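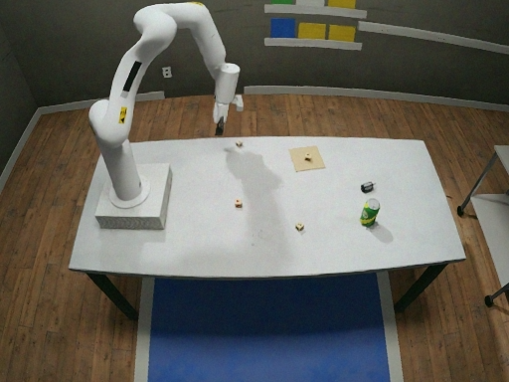
Weiße Tischplatte mit kleinen Holzwürfeln (Computergrafik)

Weißer Basteltisch: stumpfe Stellen und gelber Rand, neu lackieren oder Platte tauschen?

Rubrik: Möbel und Oberflächen
Eingestellt am 3. Oktober 2025
2363 Mal gelesen

Ilona Deák

Hallo zusammen,

wir haben seit ein paar Jahren einen weißen Tisch von Naria in der Wohnküche stehen, Modell weiß ich nicht mehr. Er ist 93 cm breit, an der kurzen Seite steht er zur Wand. Gegessen wird daran selten, meistens wird gebastelt, gemalt und gespielt. Die Oberfläche ist laut Rechnung lackiert, Trägermaterial MDF. Gekostet hat er damals 224 Euro, also kein Erbstück, aber wegwerfen möchte ich ihn auch nicht gern.

Drei Sachen stören mich:

Erstens gibt es stumpfe Stellen. Eine davon ist ziemlich sicher von mir. Da war Filzstift, und ich habe mit einem Schmutzradierer so lange gerieben, bis er weg war. Seitdem glänzt die Stelle nicht mehr, und wenn das Licht vom Fenster kommt, sieht man sie sofort. Sie ist etwa handgroß. Daneben sind noch ein paar kleinere.

Zweitens ist der Rand an der Fensterseite gelblich geworden. Kein Fleck, eher ein Schleier. Mit Spülmittel geht da nichts runter. Unter der Stelle, wo bis August immer eine Schreibunterlage lag, ist der Tisch noch deutlich weißer als drumherum.

Drittens gibt es an einer Ecke eine Stelle, an der der Lack abgeplatzt ist. Ungefähr so groß wie ein Daumennagel, man sieht das braune Material darunter. Es ist ein bisschen aufgequollen, aber nur leicht.

Im Baumarkt wurde mir Möbelpolitur von Skirnel empfohlen. Die habe ich gekauft, aber noch nicht benutzt, weil auf der Flasche nur von Holz die Rede ist. Mein Bruder meint, ich soll alles anschleifen und mit Acryllack überrollen. Ich habe noch nie etwas lackiert, was größer war als ein Bilderrahmen, und habe Sorge, dass man nachher die Rollspuren sieht. Eine Garage oder einen Keller habe ich nicht, es müsste auf dem Balkon oder in der Küche passieren.

Lohnt sich das Lackieren? Und falls ja, muss die alte Farbe ganz runter? Oder lieber gleich eine neue Platte auf das Gestell schrauben?

Danke schon mal
Ilona

Manaia Mudgway

Hallo Ilona,

die Politur würde ich zurückgeben, wenn die Flasche noch zu ist. Solche Mittel enthalten oft Öl oder Wachs oder Silikon, und auf Lack liegt das nur oben drauf. Ein paar Tage sieht es besser aus, dann kommt die matte Stelle wieder durch. Schlimmer ist, dass dir auf Silikonresten später kein neuer Lack mehr richtig hält. Der zieht sich dann in kleinen Kratern zusammen. Also erst entscheiden, ob lackiert wird, und bis dahin nichts auftragen.

Zu den stumpfen Stellen: Der Schmutzradierer ist im Grunde sehr feines Schleifpapier. Du hast den Glanz weggeschliffen. Wenn der Lack noch durchgehend deckt, kann man das mit einer feinen Autopolitur für Klarlack oft wieder angleichen. Weiches Tuch, wenig Mittel, kreisend, ohne viel Druck, und zuerst an einer Stelle probieren, die man nicht sieht. Bei seidenmattem Lack bitte lassen, da polierst du dir eine glänzende Insel hinein. Ob deiner seidenmatt oder glänzend ist, siehst du am besten unter der Kante, wo niemand gewischt hat.

Der gelbe Schleier ist vermutlich Vergilbung durch Licht, dafür spricht auch der helle Abdruck der Unterlage. Das sitzt im Lack drin und geht mit keinem Reiniger weg. In der Küche kann zusätzlich ein Fettfilm drauf sein. Test: ein Tropfen Waschbenzin oder Spiritus auf ein weißes Tuch, an einer kleinen Stelle wischen, Fenster auf. Wird das Tuch gelb und der Rand weißer, war es Fett. Bleibt das Tuch sauber, ist es der Lack selbst. Löst sich der Lack dabei an, sofort aufhören. Spiritus kann das bei manchen wasserbasierten Lacken machen.

Wenn es der Lack ist, bleibt nur überlackieren. Die alte Farbe muss dafür nicht runter, solange sie fest sitzt. Ich habe letztes Jahr zwei Schreibtische und ein Regal so gemacht, in der Küche, mit Folie auf dem Boden. Mein Ablauf war:

Platte abschrauben und waagerecht auf zwei Böcke legen, in der Höhe, in der man gut arbeiten kann.
Gründlich mit Anlauger abwaschen, mit klarem Wasser nachwischen, über Nacht trocknen lassen.
Die abgeplatzte Ecke: Loses abkratzen, die aufgequollenen Fasern mit 120er plan schleifen, Stelle mit einem Isoliergrund einlassen. Keinen wasserverdünnbaren nehmen, sonst quillt das MDF gleich noch einmal auf. Trocknen lassen, dann mit Feinspachtel auffüllen, lieber zweimal dünn als einmal dick.
Alles mit 180er anschleifen, bis es gleichmäßig matt ist. Staub absaugen, dann mit einem leicht feuchten Tuch nachwischen.
Einmal Haftgrund, zwischenschleifen mit 240er.
Zwei Schichten Lack mit einer feinen Schaumrolle, dazwischen wieder leicht schleifen.

Wegen der Rollspuren: Die entstehen meistens, wenn man zu lange an einer Stelle nacharbeitet. Eine Bahn auftragen, quer verteilen, einmal längs ohne Druck abrollen und dann Finger weg. Seitliches Licht hilft, eine Stehlampe auf dem Boden reicht. Seidenmatt verzeiht mehr als hochglänzend. Auf dem Balkon würde ich nur schleifen und nicht lackieren, dort hast du sonst jede Mücke im Lack, und Anfang Oktober ist es abends auch zu kühl und zu feucht.

Beim Lack auf die Angaben zur Belastbarkeit achten. Für eine Tischplatte sollte es ein Zweikomponentenlack sein oder zumindest einer, auf dem Treppen- oder Möbellack steht. Einfacher Buntlack bleibt lange weich, da klebt dir im Winter jedes Buch fest. Ich hatte den PU-Möbellack von Pliltden, den gibt es in kleinen Dosen, und er lässt sich gut rollen. Ein Hinweis noch: Wenn Kinder daran spielen und auch mal etwas in den Mund nehmen, schau nach dem Vermerk EN 71-3 auf der Dose.

Die größte Geduldsprobe ist das Aushärten. Grifffest ist der Lack nach einem Tag, wirklich belastbar erst später. Auf meiner Dose standen bis zu 13 Tage. In der Zeit nichts Schweres abstellen, keine Tischdecke, kein Klebeband, und nicht feucht wischen.

Gruß
Manaia

werkbank_nord

Neue Platte. Der ganze Aufwand mit Schleifen in der Wohnung lohnt sich bei so einem Tisch nicht. Im Baumarkt beschichtete Spanplatte zuschneiden lassen, Kanten anbügeln, vier Schrauben, fertig. Lack auf MDF platzt sowieso wieder ab, habe ich schon oft gesehen.

Modise

Dem Vorredner würde ich nur halb zustimmen. Beschichtete Platten sind pflegeleicht, das stimmt, Filzstift geht davon auch besser ab. Aber bei selbst angebügelten Kanten kommt nach einer Weile Wasser in die Fuge, und dann quillt die Spanplatte stärker auf als MDF. Wenn Platte, dann beim Schreiner mit verleimter ABS-Kante bestellen. Das kostet mehr, hält aber. Vorher unbedingt nachsehen, wie das Gestell befestigt ist. Bei manchen Tischen sitzen Gewindemuffen in der Platte, die kann man nicht einfach durch Holzschrauben ersetzen, dann wackelt es. Und die Schraubenlänge prüfen, falls die neue Platte dünner ist. Ich habe mir so einmal eine Schraubenspitze durch die Oberseite gedreht.

Zum Filzstift allgemein: Bei lackierten Flächen erst lauwarmes Wasser mit etwas Spülmittel versuchen, danach normale Zahnpasta ohne Körnchen mit dem Finger, wieder abwischen. Auch die schleift ein wenig, deshalb kurz und nicht großflächig.

Für die Zeit danach reicht eine durchsichtige Tischfolie oder eine große Bastelmatte. Bei der Folie aufpassen, weiche PVC-Folien können mit frischem Lack verkleben, der Weichmacher wandert hinein. Die also erst nach einigen Wochen auflegen und ab und zu anheben. Gegen das Vergilben hilft sie wenig. Wir drehen unseren Tisch zweimal im Jahr um, dann wird er wenigstens auf beiden Seiten gleich gelb.

Ilona Deák

Danke euch. Den Test mit dem Waschbenzin habe ich gemacht, das Tuch blieb sauber, also liegt es am Lack. Unter der Kante ist er seidenmatt, Polieren fällt damit weg. Die Platte hat tatsächlich Gewindemuffen, deshalb bleibt sie dran und ich lackiere. Die Politur konnte ich umtauschen. Den Haftgrund probiere ich zuerst auf der Unterseite.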